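Subject: Re: Hooks, hanging items and lost property in the shared areas, Brositz building
To: building-users list
From: Facilities Office, Rastolness
Date: March 2024

Dear colleagues,

Thank you to everyone who replied to our February message on the use of hooks and hanging space in the shared areas. The office received many replies, some of them to the full list and some to our own address. We have read them all. The original message is quoted below, with our answers to the questions that came up most often, and the revised arrangements follow at the end. Please read to the end before replying, as several of the points raised have led to changes.

> From: Facilities Office, Rastolness
> To: building-users list
> Subject: Hooks, hanging items and lost property in the shared areas, Brositz building
>
> Dear colleagues,
>
> The office has been asked to review the use of hooks and other hanging points in the shared areas of the Brositz building. These include the entrance hall, the second-floor open area, the corridor outside the Isulis room and the kitchen passage.
>
> Over the winter the number of bags, jackets and other belongings left hanging overnight has grown. In several places the items now extend into the walkway. Cleaning staff are not permitted to move personal property and have therefore been unable to clean behind it.
>
> We propose the following:
>
> (a) Hooks in shared areas will be for day use only.
> (b) Items left overnight will be moved to the lost property shelf.
> (c) Decorations, small toys and ornaments are to be removed from all columns and walls.
> (d) No new hooks may be put up without the agreement of this office.
>
> Comments are welcome by reply to this message.

On point (a), day use only.

Most of those who wrote accept this in principle. The main concern came from groups who work late and whose members return early the next morning. They asked whether a bag holding shared equipment, such as extension cords or cleaning cloths, should be treated in the same way as a personal bag. We agree that it should not. A bag that belongs to a group may stay on its hook overnight if it carries a tag showing the name of the group and its extension number. Tags can be collected from the front desk. Please do not use adhesive labels directly on the bag or on the wall.

Personal coats, jackets, backpacks and gym bags remain day use only. Lockers are available on the ground floor for anyone who needs to keep belongings in the building. There are 179 lockers, and 30 of these are unassigned at the time of writing. Requests should be sent to extension 2343. They are assigned in the order received and may be kept for as long as the holder has a desk in the building.

On point (b), lost property.

Several writers felt that moving an item after a single night was too strict, particularly in bad weather when a person may have gone home in a different coat. We have changed this. An untagged item will first be given a dated slip, pinned or tied to the strap. If it is still hanging after two further nights it will be taken to the lost property shelf behind the front desk. Umbrellas are an exception and will be taken down the same evening if they are dripping on the floor.

Items on the lost property shelf are kept for one month. Anything not claimed by then is given to the Zacharopoulos thrift shop, as in previous years. Wallets, keys, phones and identity cards are never placed on the shelf and are held in the locked drawer at the desk.
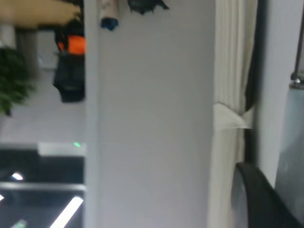
A related question was how a jacket or bag should be hung next to a column. The preferred position is flat against the side that faces away from the walkway, with straps gathered up so that they do not swing out when someone passes. Please hang one item to a hook. When a second bag is placed over the first, the lower one cannot be reached without taking both down, and the weight has already loosened two hooks in the kitchen passage. Those two have been refitted and may be used again.

Bags containing laptops or glass should not be hung at all. Please put them in a locker or keep them at your desk.

On point (c), decorations and small hanging objects.

This point drew more replies than the other three together. It is clear that the small items hung up by different groups are valued, and that our wording was broader than it needed to be. The purpose was to protect painted surfaces and to keep sprinklers, signs and light fittings clear. It was never our intention to strip the shared areas of everything cheerful.

Point (c) is therefore withdrawn and replaced with the following. Small, light objects such as soft toys, ornaments and pennants may be hung in shared areas provided that:

- they weigh no more than 1000 grams, including any cord or chain;
- they hang from an existing hook or rail, or from a removable fastener approved by this office;
- they do not cover or touch a sign, a switch, a sensor, a lamp or a sprinkler;
- they are not attached to curtains or curtain rails;
- the group that put them up takes them down for washing or dusting at least twice a year.

Paper garlands and anything else that burns easily may be put up only for a particular event and must be taken down the next working day. Strings of lights are not permitted on columns. The reasons were set out in our holiday notice and have not changed.

On point (d), new hooks.

A number of groups asked where additional hooks might be placed. We walked through the building with these requests in hand and have agreed to two new rows, one in the entrance hall and one beside the Isulis room. Each row will be set at two heights, the lower one suitable for wheelchair users. The work will be done in the early morning and there will be some drilling. We will write again when the times have been set.

Requests for hooks on the columns themselves have been declined where the surface would have to be drilled. Adhesive hooks may be used there, but only the type kept at the front desk, which can be removed without lifting the paint. If an adhesive hook comes off, please bring it to the desk and do not press it back on.

Curtains and plants.

Two matters that were not in our original message were raised by several writers, and it is convenient to answer them here.

The pleated curtains used to divide larger rooms are cleaned once a year under contract. In between, marks should be reported and not treated with spot cleaner, which has left rings on the fabric in the past. Please do not clip, pin or tie anything to a curtain, and please make sure that bags hung nearby do not catch in the pleats when it is drawn. Curtains should be moved by the leading edge, slowly, along their full length.

Potted plants in the shared areas are watered by the plant contractor. Colleagues who like to help are asked to limit themselves to removing dead leaves. Coats and scarves should not be laid over plants, and the pots should not be moved to make more hanging space. Where a plant is standing in front of a hook that is needed, tell us and we will have it placed elsewhere.

Revised arrangements.

The following apply from the date of this message.

1. Personal items on hooks in shared areas: day use only.
2. Group bags: may remain overnight with a tag from the front desk.
3. Untagged items: dated slip first, lost property shelf after two further nights.
4. One item to a hook, straps gathered, nothing across the walkway.
5. Small decorations: allowed under the conditions given above.
6. New hooks: by written request to this office. Adhesive hooks from the front desk only.
7. Curtains: nothing attached to them at any time.

Groups that already have objects hanging in a shared area need not apply for permission again. We ask only that someone from the group check them against the conditions and adjust the position of anything that is too close to a sign or a lamp. Objects whose group has since moved to another building will be collected by this office and sent on by internal mail.

The printed notice now posted in the kitchen passage shows the earlier wording and will be replaced. Until the new one is up, this message takes precedence.

Further comments may be sent to the office address. Please reply to the full list only if your message concerns all users of the building. Questions about a particular missing item should go to the front desk, with a short description and the place where it was last hung.

Facilities Office
Rastolness, Brositz building
Extension 2343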